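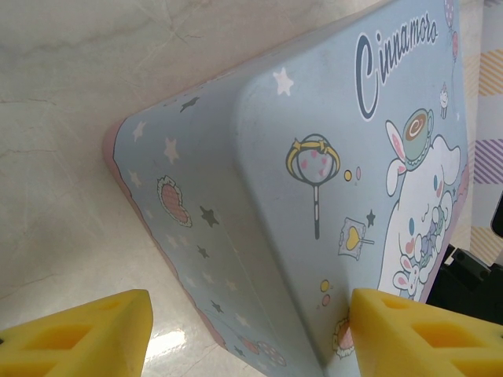
**Hukdale toy and keepsake swap returns in April**

The Hukdale Keepsake Swap is coming back to the Kalasville branch library this April, and there is plenty to look forward to! Last year's swap brought in more than 200 boxes, tins, diaries and little cases, and nearly all of them left with a new owner by closing time.

The idea is wonderfully simple. Bring a character box or a small case you have outgrown, pick up a token at the door, and trade it for something you like better. Cinnamoroll was a huge favorite last time, and the swap team has already set aside a light blue box with the floppy-eared puppy on it, a teacup balanced on his head and a small white bunny in his arms. Expect a crowd around that table – the younger collectors know exactly what they want, and so do plenty of their parents.

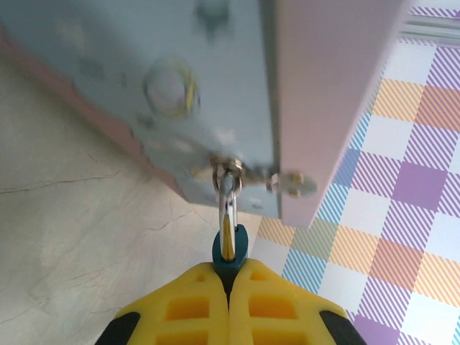

Lockable boxes get their own corner this year, next to the Sallel Street entrance. Visitors asked for it again and again, and it should be a treat for anyone who ever kept a diary under the bed. Small padlocks will be welcome too, like the teal one with the tall silver shackle, looped through a little metal ring on a pale blue panel. If you are bringing a lock, please bring its key and tape it to a card with your token number. Combination locks are fine as long as the numbers are written down.

The Waweru Room opens to swappers at 10, and tables will be set up along both walls. Drop-off is at the side door during regular library hours for the whole week before the event. Each household can bring up to 11 items. Please wipe boxes out before you hand them over and check the corners for old stickers, beads and hair clips (last year's lost-and-found jar was a sight to see). Anything with a broken hinge can go to the repair table, where a few handy neighbors will have screwdrivers and spare hardware ready.

Admission is free, and children under eight should come with an adult. The date and the full list of swap rules will be posted on the library's front board before the end of March 2026.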